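Visit report: robot lab tour at Plirkska, September

The Plirkska site opened its robot test lab to outside visitors on a Saturday in September. I went because our own shop is about to put a small arm next to people for the first time, and I wanted to see how somebody else writes the rules for it. The tour was arranged through Futau, the training firm we use for safety courses. There were eight of us in the group.

We were met at the side door and given a short talk before anyone went near a machine. The talk covered eye protection, where to stand, and what the stop button on each bench does. Then we signed a sheet. The sheet was one page. Ours at work runs to five pages, and I doubt anyone reads past the first.

The lab does bench work, mostly picking up small objects, moving them and opening doors and drawers on ordinary equipment. Each bench has a risk assessment in a folder and a copy on the lab's network. Our guide let us read one. It was based on ISO 12100, the general machinery standard on risk assessment, and used ISO 10218 for the robot parts. What I liked is that it was written for the task on that bench. If the task changes, the assessment is opened again, even when the arm stays the same. A new gripper counts as a change. So does a new object with a sharp corner or a hot surface.

That last point took up a good part of the discussion. Several people in the group had assumed that an arm sold for use near people is safe in any setup. The guide was firm that the arm is only one piece. The fingers, the thing in the fingers and whatever else is on the table all have to be looked at together. A slow arm holding a screwdriver is still holding a screwdriver. 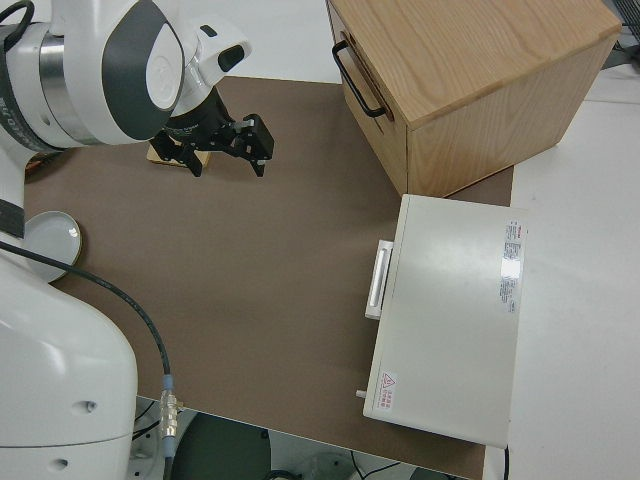

Reading time: 5 minutes

The benches are kept to a standard layout rule, called Goodall after the building where it was first written. The rule is short. Everything the arm is meant to touch goes on or beside the mat, and the open part of the mat stays open. Tools, cups and phones go somewhere else. On the bench with the wooden block and the white appliance there was a wide stretch of bare brown mat between the gripper and the appliance, and the same idea was repeated on the others.

I asked about equipment that comes with its own hazard labels, such as the one on top of that appliance. Labels stay on and stay readable, even if they get in the way of a test. The maker's instructions for the appliance go in the bench folder along with the robot's manual. If the two disagree about something, such as the clearance needed behind a unit, the bench uses the larger number.

Cables got more attention than I expected. The lab's rule is that a cable on the table must be checked against the full motion of the arm, at low speed, before a task is run at working speed. Connectors that are not in use are supposed to be capped or parked. The guide said this is the rule people break most often, and from the benches I looked at I would agree that it needs regular reminders. A long black cable looped across the mat on the same bench, with its connector hanging over the front edge. I wrote that down for us, as we have the same habit.

The pre-run check is done by two people. One reads and the other touches or points at each item. They go through the stop button, the fasteners on the gripper, the cable path, the objects on the mat and the floor in front of the table. The floor is on the list after someone caught a foot on a stool while stepping back from a moving arm. No one was hurt, but it was logged as a near miss.

All of this goes into a logging system named Bosex, which to my eye is a plain form with a search box. It held 617 entries on the day we visited. Most are small things, like a loose screw found during a check or a block placed outside its marked area. Anyone can add an entry and no supervisor has to approve it first. The lab reads new entries at its weekly meeting and either changes a rule or writes down why it left the rule alone.

There was less on training than I had hoped for. New operators watch, then run a bench with someone beside them, then are signed off for that bench only. I asked how long a sign-off lasts and did not get a clear answer. Futau has said it will pass the question on.

We did not see an emergency stop test, which had been on the program. The talk ran over and it was dropped.

Points I am taking back to our shop:

Rewrite our assessment by task, and reopen it when the gripper or the objects change.
Cut the visitor sheet to one page.
Add cable path and floor area to the pre-run check.
Let anyone log a near miss without approval.

The visit finished at noon. Parking is behind the building and the side door is the only one in use on weekends. Wear closed shoes - they do turn people away.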